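3. What people told us about their hats

I should admit I came to this study as a hat person. I've worn one most days for years, so when Norkusthorpe and Dradley both saw new accessory shops open on their main streets, I wanted to know who was buying and why. We sent out 2,054 short surveys in June and got some 800 back, which made me very happy!

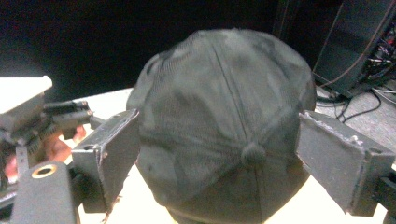

Maxence Carré
Dalisay School of Dress and Design

Figure 1. A dark grey cap, seen from the crown.

I expected people to talk about looks first. They mostly talked about habit – the cap by the door, the scarf that goes with the one good coat. A shopper in Dradley wrote that she feels "half dressed" without hers, and I knew just what she meant. Younger buyers did bring up style more, but even they tended to reach for the same piece again and again (so much for seasonal trends).

Price mattered less than I'd guessed. We asked what people would pay for an everyday hat they really liked, with 100 dollars as the top choice on the form. The most common answer was 25, and plenty of people added a note saying they'd go higher if it kept its shape. Cadik, the smaller of the two shops in Norkusthorpe, told us much the same thing from behind the counter.

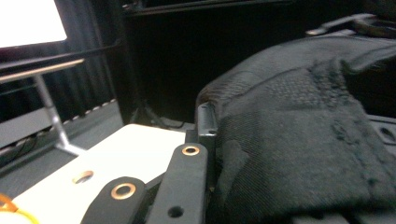
3.1 Plain colors and repeat wear

Black and grey came up over and over in the written answers. I grouped these with navy for the wear diaries, and I'll come back to that choice in Section 5.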